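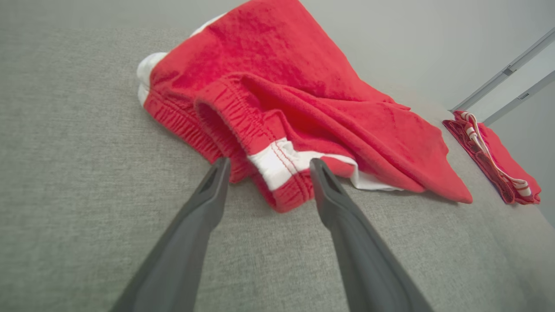 Home Notebook Parts bin Wiring Contact

2026-07-24

Long evening on the folding arm. Writing it up before I talk myself into thinking it went better than it did.

State of the build: arm clamped down at the end of the grey upholstered seat, Brikent gripper with the long printed fingers, wrist camera wired back to the old desktop. Jocelyn Umali came over after tea to run the logging while I kept a hand near the stop button. Her branch of the control code is the one called Agbayani. Mine is still called "test", and I'd like it noted that mine starts up quicker.

Task for tonight was the red shorts. Pick up by the leg, lift, lay flat. No folding. We have been saying "folding next week" since April and I have stopped believing it.

The maker of the vision package (Uludine) claims it finds garment edges "reliably on everyday fabrics". I would love to know which everyday. On a flat T-shirt it is fine. On fleecy red shorts heaped up on themselves it draws an outline, gives it a high score, and the outline is half shadow. It likes the white trim, fair enough, that is a strong line on red. It also likes the leg opening, which it treats as a solid thing to get hold of. You can't grab a hole. Jocelyn says the score only means "confident this is an edge" and was never meant as "good place to pinch". Then why does the demo script use it to choose the pinch point?

Changed for tonight:
- Approach from low down, a finger either side of the leg opening, closing across the hem.
- Closing speed halved.
- Fingertip height dropped by 4 mm so the tips come in close to the seat.
- Ignore any edge with nothing but dark on one side of it. Crude, but it throws out the worst of the shadow picks.

Results, such as they are. We did 6 proper attempts with everything logged. Two lifted and held. One lifted and let go on the way up. The other three closed on fabric from the seat as well as the shorts, or on nothing. I am not going to work out a percentage from that and neither should anybody else. Jocelyn wanted to write "promising" in the shared log and we settled on "repeatable enough to bother repeating", which I think is still generous.

The seat cover is a bigger problem than I allowed for. It's woven and it gives, so when the tips press down they make a small dent and the hem sits down into it. On the bench top the same move is tidy. I could put a board under the clothes and the numbers would go up, but the whole point of this was to work where the washing gets dumped, and a board is how you get a nice video and no machine. Leaving it off for now.

Elastic is odd too. If the fingers catch the gathered part, the grip is good but the shorts swing about when lifted and the camera loses them completely. If they catch the plain hem, the lift is calmer and the grip is poor. No obvious winner. I'd guess softer tips would help with the hem, and I have the Broltex rubber sheet left over from the door job. Jocelyn thinks it will mark the fabric. We'll find out on something old.

Frame numbers for whoever picks this up: the good lift starts at 598 in the second log. Have a look at the 200 or so before it, where the wrist turns slightly the wrong way and then corrects. I don't know why. Nothing I sent it asks for that turn. Jocelyn suspects the cable is pulling on the wrist near the end of its travel, and I suspect the smoothing in Agbayani. We have agreed to disagree until one of us can be bothered to take the cable off its clip and run it again.

Also still outstanding - the top bolt on the wrist bracket. It had worked loose again by the time we packed up. Thread lock this time, no more "finger tight will do" (that was me).

Jobs:
- Rubber tips, one pair, glue not tape.
- Cable off the clip, same move, compare wrist turn.
- Run the same garment through with the edge score switched off entirely and pinch points picked by hand. If it does no worse then Uludine comes out.
- Ask Jocelyn for the raw pictures as well as the outlines. The outlines on their own flatter it.
- Try the shorts laid the other way round, trim away from the gripper. I expect it to go badly but we ought to have it written down.

Power off at the wall, arm parked, spare fingers in the biscuit tin.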